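Kuo-hua Chow rents a small room in Dirnley, and I'd come over to talk about sleeping through a hot July. "I fold the laundry first," Kuo-hua told me, "then I think about the bed!"

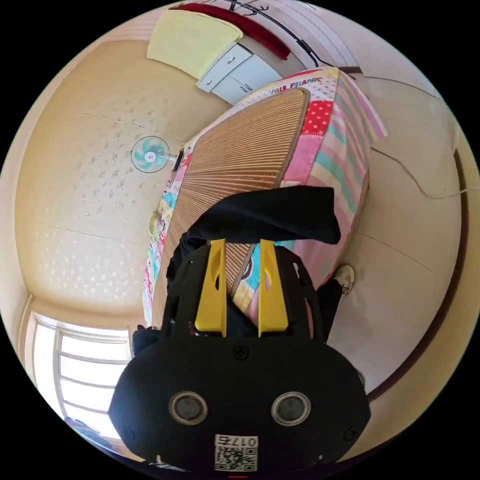

Summer bedding is a touchy subject for us both (I kick everything off by midnight). Kuo-hua swears by a woven mat laid right over the sheet, with the pink, mint and red patchwork still peeking out along the sides. "I had to try 23 nights before I liked it," Kuo-hua said. "Now I can't go back."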